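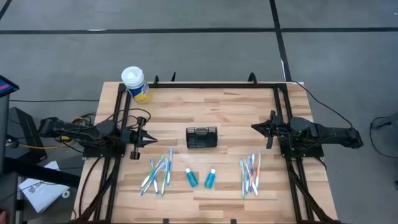
Amdale Oral History Project: where we are as of July

Hi Deepika,

You asked for something longer than my usual two paragraphs this time, so get comfortable. I've gone through it in the order of the headings on your form, more or less, and put the money stuff near the end where you like it.

Recordings

We now have 54 finished interviews, which is past what we promised you for the whole grant year (I'm still a little amazed). The last batch came mostly from families on the Doherty side of the river, who had been slow to call us back all spring and then all called in the same week. I did most of those myself, driving over after dinner with the recorder and a tin of cookies. Some ran long. Mrs. Kessel talked for close to three hours about the Sadex cannery, the smell of it, the whistle, which foremen you could joke with and which ones you could not, and then when I'd packed everything up and had my coat on she remembered the flood. So the coat came off and we did another forty minutes!

The cannery material is by far the strongest thing we have. Nearly everyone over seventy in Amdale either worked there or had a parent who did, and they disagree about almost everything, including what year it opened. Half say 1921 and the other half say 1923. The deed at the county office is dated 1921 and the first payroll book is 1923, so my guess is that one bunch is counting from when the land was bought and the other from when anybody got paid. I've left both in the transcripts exactly as people said them and put a note at the front.

Transcripts

This is where we're behind, and I'd rather say so up front. I told you in the last report that we'd be caught up by now and we aren't. A long interview takes a couple of days to type, check against the tape and send back to the person for corrections, and the corrections come back in pencil, in the margins, sometimes with a whole extra story on the back of the page. I love those. They also eat up a morning each.

Nattawut Wattanapong has joined us two days a week to help with typing, and things have picked up a lot. He's fast, he has a good ear for the older accents, and he caught that I'd been spelling one of the cannery streets wrong since the very first interview. (Gotuslow Street, one word, no hyphen. All fixed now, I went back through everything.) If he can stay on through the fall I think we clear the pile before the snow. If he goes back to school full time we probably don't, and I'd want to talk to you about moving some of the travel budget over to pay a second typist.

Photos and papers

People keep handing us things! We didn't plan for this in the proposal, but it would be silly to say no. So far 310 items have been scanned and given back: snapshots, pay slips, a union card, church supper menus, a set of letters from a daughter who moved out west and missed everybody terribly. Each family signs the same release as for the interviews, with a line added so they can say yes to the archive and no to the website. A fair number have picked that, and I think it has made people more comfortable lending us the private stuff.

One box is giving me trouble. It's a shoebox of negatives from the cannery picnics and some of them are curling and smell strongly of vinegar. I've put them in paper sleeves and moved them away from everything else, but they need someone who knows more than I do. I've written to the state archive for advice and will pass on what they tell me.

Listening evening

We held our first one on a Sunday at the library, with coffee and six short clips played over the speakers. I had put out two rows of chairs and we ended up dragging in more from the children's section, so several very dignified people spent the evening with their knees up by their ears. The clip about the strike got the room going. Two cousins who hadn't talked about it in years talked about it quite loudly. Afterward four people signed up to be interviewed, and one man asked if he could redo his because he'd thought of a better ending.

The sound was poor at the back. For the next one I'd like to rent a proper pair of speakers, and I can cover that from what's left in the events line.

Money

Spending is on track overall. Travel is under, because so many interviews have been close to home. Supplies is over, mostly archival sleeves and boxes for all those photos. I haven't moved anything between lines without asking, so please tell me if you're fine with travel covering the extra supplies. The spreadsheet and receipts are coming in a separate email.

Before the next report

Finish the Doherty transcripts and send them out for corrections.
Get an answer on the negatives.
Pick clips for the second listening evening, with less strike and more picnic.
Record the last two cannery foremen, if their daughters can get them to agree on a day.

I'm at my desk most mornings until noon if you'd like to call about the typing money.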